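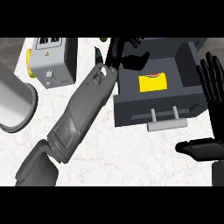

6 Open Day Demonstration: Kitchen Counter

This section explains how to prepare and run the kitchen counter demonstration of the Ranamo two-arm simulator when visitors come to your site. It is written for the person who stands at the operator desk. Installation of the software is explained in section 2.

6.1 Before the visitors arrive

1. Switch on the operator computer and the large screen. Wait until both show the Ranamo start page.

2. Open the Demonstrations menu and choose Kitchen Counter. Loading can take a few minutes the first time.

3. Check that the drawer cabinet, the toaster and both arms are shown on the marble countertop. If an object is missing, press Reset Scene and wait for the picture to come back.

4. Enter the visitor code 870 in the Session field. Code 878 is for staff training and keeps a full record of every movement, so please do not use it on an open day.

5. Put on the gloves and do the hand check. Open both hands, close them, and open them again. The black hands on the screen must follow yours.

Note: The view is from above. Visitors who stand at the side of the screen often do not understand where the drawer is, so point at its handle before you begin.

6.2 Running the demonstration

1. Tell the group what the task is: the drawer must be open, and then one hand must take out the yellow item.

2. Press Start. Keep the right hand open and away from the cabinet.

3. Bring the left hand over the back of the cabinet, fingers down. Stop there for a moment and let the visitors look.

4. Move the left hand away before the right hand goes to the drawer. Do it slowly. Visitors like to see the fingers prepare for the grasp, and with a fast movement they miss this part.

5. Take the item from above, lift it clear of the drawer walls and place it on a free part of the countertop.

6. Press Stop, then Reset Scene, for the next group.

Caution: The arms on the screen cannot hurt anybody, but the person with the gloves can. Keep visitors 2 meters away from the operator while the gloves are active.

Caution: Do not pass the gloves to a visitor while the session is running. Press Stop first.

6.3 If something goes wrong

The hand on the screen shakes. Remove the gloves, press Calibrate and put them on again. At the Gretstead open day this was caused by a loose cable at the left wrist.

The item falls behind the cabinet. Do not try to reach it – press Reset Scene.

The drawer does not move. Your fingers are probably in front of the handle and not around it. Go back a little and try again with the hand more open.

6.4 After the last group

Press Stop, close the session and place the gloves in their case with the cables not bent. Send the session report to the Grewal support desk in Prokville if you had any error message during the day.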